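왼발잡이 골키퍼가 골킥을 차면 수비 라인이 달라지나요?
축구 이야기 게시판 > 전술·포지션

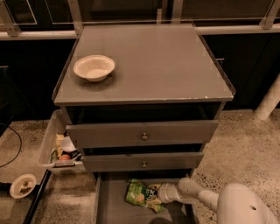

회색 서랍장, 맨 아래 칸 열림

작성자: 모두페다우다
2025년 3월 4일 화요일

안녕하세요. 저는 Modupe Dauda라고 합니다. 한국에 와서 회사에 다니고 있고, 주말에는 동네 아마추어 팀 Vonside에서 왼쪽 센터백을 보고 있습니다. 한국어로 긴 글을 쓰는 것이 아직 조심스럽습니다. 틀린 표현이 있으면 알려 주시면 감사하겠습니다.

질문은 골키퍼에 관한 것입니다. 우리 팀의 주전 골키퍼가 무릎 때문에 쉬게 되어서 새 골키퍼가 왔습니다. 이분은 왼발잡이입니다. 손으로 막는 것은 전의 골키퍼보다 더 안정적이라고 생각합니다. 그런데 후방에서 공을 돌릴 때 제가 계속 불편함을 느낍니다.

전에는 제가 골키퍼에게 백패스를 하면 골키퍼가 오른발로 받아서 오른쪽 센터백에게 바로 주었습니다. 그래서 저는 패스를 하고 나서 조금 뒤로 빠지고, 다음 상황을 볼 시간이 있었습니다. 지금은 골키퍼가 왼발로 받은 다음에 다시 저를 봅니다. 상대 공격수는 제가 준 공을 따라서 뛰어가고 있었기 때문에 저와 골키퍼 사이에 이미 들어와 있습니다. 지난 경기에서 Kanent와 할 때 이 모양으로 두 번째 실점을 했습니다. 저는 골키퍼가 반대쪽으로 열어 줄 것으로 생각했고, 골키퍼는 제가 더 넓게 벌려 줄 것으로 생각한 것 같습니다.

제가 알고 싶은 것은 다음과 같습니다. 왼발잡이 골키퍼가 있을 때 두 센터백의 위치를 바꾸는 것이 일반적입니까? 아니면 위치는 그대로 두고 제가 서는 각도만 바꾸면 됩니까? 감독님은 "그냥 익숙해지면 된다"라고 하셨습니다. 감독님의 말씀을 존중하지만 다음 경기까지 시간이 많지 않습니다.

댓글

잔디위의돌
글 잘 읽었습니다. 한국어 걱정하실 필요 없으세요.
센터백 위치까지 바꾸는 건 과합니다. 오른발잡이 센터백을 왼쪽에 세우면 문제가 하나 더 생겨요. 다우다 님은 주발이 어느 쪽인가요?

모두페다우다
답변 감사합니다. 제 주발은 오른발입니다. 왼발은 짧은 패스만 할 수 있습니다. 왼쪽에 서게 된 이유는 팀에 왼발잡이 수비수가 없기 때문입니다.

잔디위의돌
그러면 얘기가 조금 달라지네요. 오른발 센터백이 왼쪽에 있으면 공을 안쪽에 두고 받게 되니까, 압박이 오면 몸이 골키퍼 쪽으로 닫힙니다. 골키퍼 발 문제로 보이지만 반은 그쪽 문제 같습니다.

9번은싫어
위에 분 말씀에 반대합니다. 실점 장면 설명을 보면 골키퍼가 첫 터치를 잘못한 겁니다. 왼발잡이든 오른발잡이든 백패스를 받으면 압박이 온 반대쪽으로 첫 터치를 해야죠. 왼쪽에서 온 공이면 오른쪽으로 열어야 합니다. 왼발로 받아서 온 방향으로 다시 보는 건 습관이에요. 센터백한테 책임을 돌릴 일이 아닙니다.

잔디위의돌
책임을 돌린 적 없습니다. 반이라고 했어요.

9번은싫어
반도 많다는 뜻입니다.

모두페다우다
두 분이 다투시는 것은 제가 바라는 것이 아닙니다. 제가 조금 더 자세히 쓰겠습니다.
그 장면에서 제 패스는 골키퍼의 오른발 쪽으로 갔습니다. 전의 골키퍼에게 하던 대로 했습니다. 공이 조금 강했습니다. 골키퍼는 왼발로 옮기기 위해 한 번 더 건드렸고, 그 사이에 Kanent의 공격수가 도착했습니다.

골문뒤에서
저는 왼발잡이 골키퍼입니다. 당사자로서 씁니다.
마지막 설명을 보니 답이 나온 것 같네요. 제 오른발로 강하게 오는 백패스가 제일 힘듭니다. 오른발로도 받을 수는 있지만 받고 나서 멀리 차지를 못해요. 그래서 왼발로 옮기게 되고 그게 한 박자입니다. 우리 팀에서는 백패스를 무조건 제 왼발 앞, 골대를 벗어난 쪽으로 주기로 약속했습니다. 골대 정면으로 주면 실수했을 때 바로 골이 되니까요.
그리고 왼쪽 센터백은 패스한 뒤에 뒤로 빠지지 말고 옆으로, 페널티 박스 모서리보다 더 밖으로 나가 주세요. 왼발 골키퍼한테 제일 편한 패스는 왼쪽 바깥입니다. 뒤로 빠지면 저한테는 그 길이 안 보입니다.

모두페다우다
정말 감사합니다. "골대를 벗어난 쪽"이라는 말은 골키퍼가 골대의 바깥으로 조금 나와서 받는다는 의미입니까?

골문뒤에서
네, 맞습니다. 골키퍼가 먼저 옆으로 나와 있어야 합니다. 나와 있지 않으면 손으로 위치를 가리켜 달라고 하세요. 저는 경기 중에 말보다 손을 더 씁니다. 바람 불면 말은 잘 안 들려요.

9번은싫어
당사자 의견에 동의합니다. 다만 약속한 발로만 주다 보면 상대가 금방 압니다. 우리는 Skulari라는 팀이랑 자주 하는데 거기 공격수는 전반만 지나면 골키퍼 약한 발 쪽에서만 달려옵니다. 결국 반대발 연습을 시켜야 해요.

골문뒤에서
아마추어 경기에서 반대발로 40미터 차라고 하면 골키퍼 그만둡니다. 가뜩이나 하려는 사람이 없는데요.

9번은싫어
40미터라고 한 적 없고요, 옆 사람한테 굴려 주는 정도는 해야죠.

골문뒤에서
그 정도면 인정합니다.

밤에뛰는곰
골킥 얘기도 제목에 있어서 적습니다. 왼발로 감아 차는 골킥은 공이 오른쪽으로 휩니다. 우리 팀은 이걸 모르고 왼쪽 윙한테 헤딩 경합을 맡겼다가 계속 세컨볼을 뺏겼어요. 지금은 키 큰 미드필더를 가운데에서 오른쪽으로 두 걸음쯤 옮겨 놓고, 수비 라인도 그쪽으로 같이 밉니다.

모두페다우다
골킥에 대해서는 제가 제목에 쓰고 본문에 쓰지 않았습니다. 죄송합니다. 저도 비슷한 것을 느꼈습니다. 공이 떨어지는 곳이 항상 제 생각보다 오른쪽입니다. 그러면 저는 왼쪽에 혼자 남고, 다시 공이 넘어올 때 제 앞에 넓은 공간이 생깁니다. 이때 저도 가운데로 좁혀야 합니까?

밤에뛰는곰
좁혀야죠. 왼쪽 풀백이 같이 좁혀 준다는 조건에서요. 혼자 좁히면 풀백하고 사이가 벌어집니다. 골킥 차기 전에 풀백 이름 한 번 불러 주면 됩니다.

잔디위의돌
저는 여기서는 생각이 다릅니다. 발등으로 곧게 차는 골키퍼면 거의 안 휩니다. 그리고 라인을 통째로 밀면 상대가 헤딩을 반대로 넘겼을 때 뛰어갈 거리가 너무 길어요. 우리 팀 평균 연령이 높아서 그런지 몰라도 저는 한 번 밀었다가 숨이 차서 못 돌아왔습니다. 먼저 그 골키퍼가 어떻게 차는지 훈련 때 봐야 합니다.

밤에뛰는곰
맞는 말입니다. 우리 골키퍼는 항상 감아 찹니다. 그래서 그렇게 한 거예요.

물병담당
다른 얘기인데 짧은 골킥은 안 하시나요? 박스 안에서 센터백이 받는 것이요.

모두페다우다
감독님이 금지하셨습니다. 작년 6월에 짧은 골킥을 하다가 전반에 실점한 경기가 있었습니다. 그 후로 우리는 항상 길게 찹니다. 저는 개인적으로 다시 해 보고 싶습니다. 하지만 우리 운동장은 골대 앞의 잔디가 거의 없고 공이 튑니다.

물병담당
그럼 금지가 맞네요. 바닥 안 좋으면 백패스도 강하게 주면 안 됩니다. 무릎 높이로 튀어요.

9번은싫어
약하게 주면 공격수가 가로챕니다. 바닥이 나쁘면 차라리 옆줄로 차 버리세요. 스로인 주는 게 낫습니다.

물병담당
매번 차 버리면 수비가 쉴 시간이 없어요. 경기 끝까지 상대 공 받기만 하는데 그게 더 힘듭니다.

9번은싫어
매번이라고는 안 했습니다. 급할 때요.

골문뒤에서
다우다 님, 훈련 때 이거 한 번 해 보세요. 골키퍼 하나, 센터백 둘, 공격수 하나. 공격수는 센터백이 백패스하는 순간에만 출발합니다. 골키퍼는 두 번 안에 공을 보내야 하고요. 처음에는 왼쪽 센터백 패스만 하고, 익숙해지면 오른쪽도 섞습니다. 경기 전에 15분만 해도 서로 어디를 원하는지 압니다.

모두페다우다
이 훈련을 감독님께 말씀드렸습니다. 감독님은 준비운동 뒤에 시간을 주시겠다고 하셨습니다. 골키퍼와도 따로 이야기했습니다. 골키퍼는 제가 일부러 오른발로 준다고 생각했다고 합니다. 그래서 조금 섭섭했다고 합니다. 저는 몰랐습니다. 사과했습니다.

잔디위의돌
역시 대화가 먼저네요. 경기 언제인가요?

모두페다우다
다음 일요일 오전에 합니다. 상대는 Miranda입니다. 공격수 두 명이 함께 압박하는 팀이라고 들었습니다.

9번은싫어
두 명이 압박하면 골키퍼까지 셋이서 둘을 상대하는 겁니다. 한 명은 무조건 비어요. 그 한 명이 누군지는 골키퍼가 제일 잘 봅니다. 골키퍼 손을 보세요.

밤에뛰는곰
둘이 오면 미드필더 한 명이 내려와 주는 것도 방법입니다. 근데 등지고 받는 걸 잘하는 사람이어야 해요. 우리 팀엔 없습니다.

모두페다우다
경기가 끝나서 다시 씁니다. 결과는 1 대 1입니다.
백패스는 왼발 쪽으로 주었고, 패스한 뒤에는 밖으로 넓게 나갔습니다. 전반에 한 번은 제가 잊어버리고 뒤로 빠졌습니다. 골키퍼가 손으로 크게 저를 밀어내는 동작을 해서 알았습니다. 후방에서 공을 잃어서 생긴 실점은 없었습니다. 우리가 실점한 것은 코너킥이고, 제가 사람을 놓쳤습니다. 이것은 골키퍼의 발과 관계가 없습니다.
골킥은 잔디위의돌 님의 말씀대로 먼저 보았습니다. 우리 골키퍼는 길게 찰 때는 곧게 가고, 중간 거리로 찰 때만 휩니다. 그래서 라인은 옮기지 않고 풀백과 저만 조금 좁혔습니다.

골문뒤에서
고생하셨습니다. 코너킥은 새 글로 올려 주세요. 할 말 많습니다.

9번은싫어
코너킥은 골키퍼가 나와야죠.

골문뒤에서
그것도 새 글에서 하시죠.

물병담당
왼쪽 센터백이 넓게 나가면 풀백은 어디 서 있었나요? 우리 팀도 이번 주에 해 보려고요.

모두페다우다
풀백은 하프라인 가까이 올라가서 옆줄에 붙었습니다. 처음에는 저와 같은 줄에 있어서 패스할 길이 없었습니다. 제가 손으로 올라가라고 했습니다. 바람이 불어서 말은 들리지 않았습니다.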